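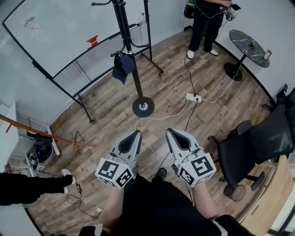
Whiteboard, coat stand, side table, and a power strip in the middle of the floor.

Filed under: Rooms & Furniture
Search the newsletter Go

The small room, again

We have been sent another plan for the small room. It comes from Ngân Quách, it is two pages long, and it uses the word "flexible" more often than I would like. The idea is that everything in there should be easy to move, so the room can be a meeting room in the morning and something else after lunch. I have read it twice and remain to be convinced.

Start with the whiteboard. It is on casters, so by the logic of the plan it is already the most flexible thing we own. When I looked, it was over by the coat stand, with a doodle of a face near the top and what looks like a stack of short red strokes in the middle. If the red strokes are a tally, I would like to know of what. The rest of the surface could hold a good deal of useful writing. My experience of boards on wheels is that they get rolled out of the way once and stay there, and the plan now proposes a second one. I'd want to see the first one fill up before we pay for its twin.

The coat stand I have fewer complaints about. It is tall, it has a proper weighted base, and a navy baseball cap was on one of the lower hooks, which is a fair use of a hook. Myfanwy Maddocks would swap it for a row of pegs on the wall and get the floor space back. She may be right, though the base doesn't take up much, and pegs mean drilling, and drilling means a conversation with the landlord that took until May the last time we tried it.

Then there is the side table. Round, black, marble-patterned top with white veins, pedestal base. It's a handsome thing. It is also a place to put a can down, and I can't see four people working at it, whatever the drawing in the plan shows. The drawing has laptops on it. I suggest the author try this with real laptops and real elbows. The mesh office chair next to it is fine and should be left alone.

What bothers me most gets a single line on page two, under "minor items." The power strip sits in the middle of the floor and the cables go out from it in different directions, one of the white ones toward the round table and another winding over to the coat stand. You can buy all the rolling furniture you want, but casters and loose cables do not get along, and neither do feet. Seo-ah Yoon has asked for the strip to go against a wall with a cover over whatever still has to cross the floor. That would cost very little next to the rest of the list, and I'd do it first.

As for the rest of the list, Adcombe has quoted 1,303 for a second whiteboard, a folding table, and what they call a "mobile storage companion," which as far as I can tell is a cart. Miltosix wants about 4,000 for much the same with nicer handles. Neither quote includes a cable cover. Both include delivery, and I suppose that's something.

Nhung Hồ points out that the plank floor was the one part of the room everybody liked, and that wheels are not always kind to floors. Adcombe says its casters are soft. I asked how soft and was sent a brochure.

If you use the small room and have a view, send it to Nga Đinh before the next meeting - short is fine, and please say what you do in there, how many of you there are, and where you plug things in. I'd sooner hear that from seven people than look at another drawing.

Recent items
Pegs or hooks? Replies to last month's question
The Udent lamps, one winter on
Vương shelving: what the price leaves out
Who moved the long table
Older items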